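Kitchen > Coffee > Pour-over

We use cookies to remember your settings. Accept | Decline

Search this blog Go

I went back to pour-over in December after the Zimon machine quit. The carafe is glass with a wooden collar, and the ribbed glass dripper sits on top of that. I like it better than the plastic cone I had before. It takes longer to set up but there is less to clean.

The table has the floral cover on it. I keep the colored glass out with the coffee things, the amber dish and the green ribbed plate, and use them for spoons and used filters. 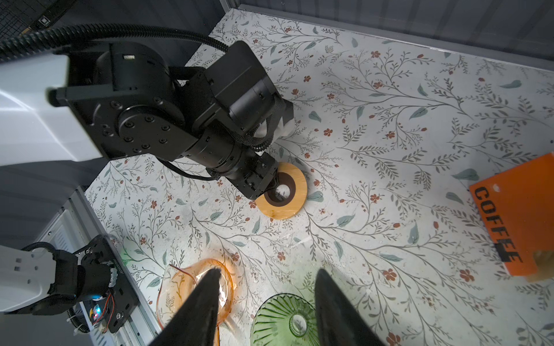
Ocampo wrote in to say that a wooden collar should never go in the dishwasher, and that a wipe with a damp cloth is enough. I agree. Mine gets wiped and left to dry on a towel.

My recipe has not changed much. I use 300 grams of water and let the grounds sit wet for a bit before pouring the rest. Medium grind. If it tastes sour I go one step finer. The beans are Astura, the dark roast, and a bag lasts me 11 days.

I handle the dripper by the rim. The ribs are hard to get a cloth into, so I use a bottle brush on them once a week.
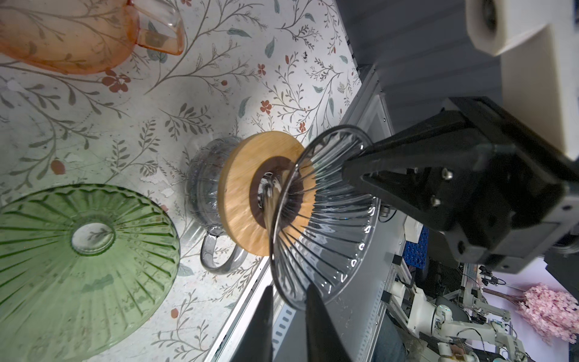 Ribbed glass dripper, wooden collar and carafe.

Filters are the part I used to be careless about. I kept them in a drawer and they got bent, and a bent filter folds over when you pour. Now they stay upright in the COFFEE holder, orange and white, on the table where I can reach it. When people come over I set up two containers with a cone filter in each.

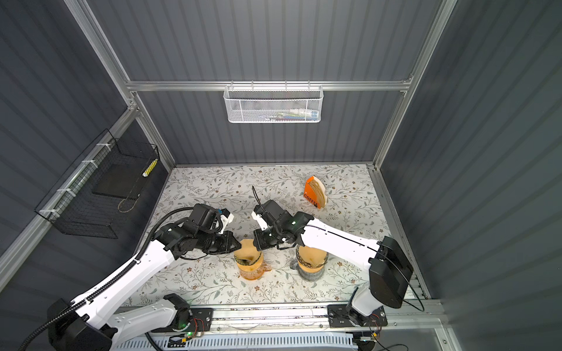
Two at once is easier than making one big batch. I start the second pour while the first is draining, and both are done in 8 minutes. Next I want to try the Gumgate kettle.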